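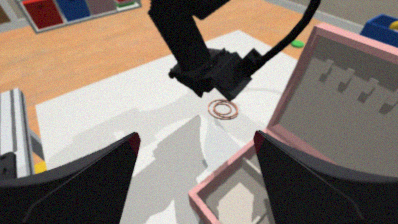 Section 4. House rules for two-arm sessions

I wrote the first version of this section back in April, after Nandi Khumalo and I had spent most of an evening arguing over what counts as a clean episode. It has grown since then! If you've come straight from Section 3 you should already have the Temness simulator running and both arms answering to the controls. If they don't answer, go back, because nothing below will make sense with one arm asleep.

These rules are ours, for Rakon users sharing one task library. They don't replace the safety rules for real hardware, which are in Section 9, and please do read that one before you go anywhere near a live arm.

4.1 Before you start

1. Load the tabletop task and pick a seed. Write the seed in the session log right away (I always think I'll remember it, and I never do).

2. Open both grippers all the way. Episodes that begin half closed get thrown out by the checker.

3. Look at the view from each hand in turn. You want to see your own fingertips and a decent stretch of the mat between them. If the other arm blocks the thing you're supposed to pick up, back it off now, while the recorder is still idle.

4. Check that anything with a lid is in the state the task card asks for. A jewelry box that should start open has to start open, all the way back on its hinge.

5. Set the speed cap to 40 percent. You can raise it later, but only for tasks you've already finished cleanly at the lower setting.

Note: Dumisani Gumede likes to run step 3 twice, once with shadows on and once with them off. I was skeptical, but a small part sitting in the shadow of an arm is easy to lose, and I've started doing it too.

4.2 While you're recording

6. Move one arm at a time until the first grasp is made. After that you can use both.

7. Keep the two hands at least 68 millimeters apart unless the task is a handover. The simulator will happily let the arms pass closer than that – a real pair won't forgive you.

8. Come down on thin things like rings slowly and from straight overhead. If you miss, open up, lift clear and try again. Don't chase the part across the mat.

9. After 2 missed grasps, stop the episode and mark it as failed. Failed episodes are useful, so keep them. A failed one with the wrong label is the kind that really hurts.

CAUTION: Never use the reset key while a hand is inside a container. The lid can snap to its start position and push the arm through its joint limits, and then you'll be reloading the whole task.

10. Park both arms before you stop recording. Let go of the controls and wait for the status light in the side panel to go green.

4.3 Saving and naming

11. Use the Hlongwane naming pattern: task, seed, operator initials, result. No spaces, no "final", no "final2".

12. Run the Prumer checker on the folder. It reads the log against the joint data and lists whatever doesn't match. Our library has more than 388 episodes in it now, and going back through them by eye is no fun at all, so fix the flags while the session is still fresh in your head.

13. Add a line of plain comment. "Second grasp slipped, recovered" is plenty.

Note: the speed cap in step 5 goes back to its default every time you reload a task. Yes, every time. Changes to these rules count from 1 Jan 2026, and older episodes keep the label they had.

If you need to edit an episode after saving it, make a copy first and go to Section 5.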